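Notebook, grading bay 2, Urkex
November, start 8:30 am

Job: Mavromatis, colour release print, 7 reels, no surviving negative. Continuing the dye fade correction from the last entry. Reels 1 and 2 are signed off for balance, reel 3 is open.

Monitor warmed up and checked before starting. White point on the Zaltell had drifted slightly green against the probe, so it was recalibrated and the old profile archived. Yesterday's stills from reel 3 were re-exported under the new profile. Anything compared with a still exported earlier than this morning is to be treated as suspect.

Scan notes. Perforation damage at the head of reel 3 has been repaired with splicing tape on both sides. The scanner took it at reduced speed with no jump. There is weave of about the same size as on reel 2, mostly lateral, and Arkonance stabilises it without help except across the two dissolves in the harbour sequence. There it locks on to the outgoing shot and drags the incoming one. Dissolves were tracked by hand on the perforations.

Fade. Cyan is the weak layer, as expected for this stock. Yellow has gone as well but less evenly, and it's worse towards the tail of each reel, presumably from the outside wraps. A single matrix for the whole reel does not hold. I split reel 3 into 12 segments and set the matrix on each by the grey of the harbour wall where it appears, and by shirt collars where it doesn't. Collars are a poor reference. They differ from one another by more than the error being corrected.

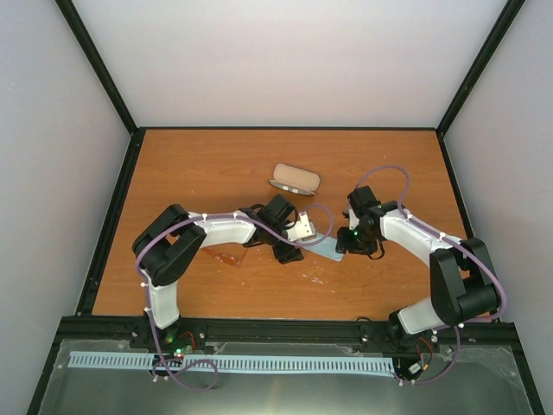

The remaining problem on reel 3 is the kitchen interior, where restoring cyan to the shadows pushes the plaster walls off neutral. Correcting the plaster then takes the warmth out of the table, and the actors' hands go with it. The walls over the tabletop in the picture sit about where I want the plaster: off-white with a faint lavender cast, next to an orange-brown wood grain that still reads as warm. Full neutral on the walls is the wrong target. I backed the highlight correction off to leave a trace of violet in the plaster and put the table back where it was before the second pass. Skin came back with it. Shadows were left alone.

Checked the result on the projector as well as the Zaltell. It holds on both. On the projector the violet is less obvious, more a general coolness.

Grain. With the cyan record amplified, the grain in that layer is also amplified and shows as red-cyan mottling in flat areas, worst in the kitchen and the two night exteriors. Arkonance's per-channel reduction at default is far too heavy and smears the rain. Set to 7 on red only, off on green and blue, with motion estimation limited to static shots. Mottling is down to something I can live with. Rain is intact.

Render failed once at roughly 70 per cent with a cache error. Cleared the cache, moved it to the internal array, and the second attempt completed. If it recurs, check free space first. The software reports a full disk and a corrupt frame with the same message.

Sound is not in this entry. Whoever picks up the optical track should note that the splice at the head of reel 3 produces a click, and that the tape overlaps the track area by a frame or so.

Open:
Reel 3, harbour dissolves: second tracked perforation point still soft, recheck at full resolution.
Reel 3, kitchen: copy the matrix to the matching kitchen shots in reel 5, then compare side by side before touching anything else.
Reel 4: scan is in, dust pass not started.
Main title: the faded print gives a pink title card. No evidence for the original colour apart from the lobby posters, which don't agree with each other. Left as balanced for now.

Project saved and backed up, 5:10 pm.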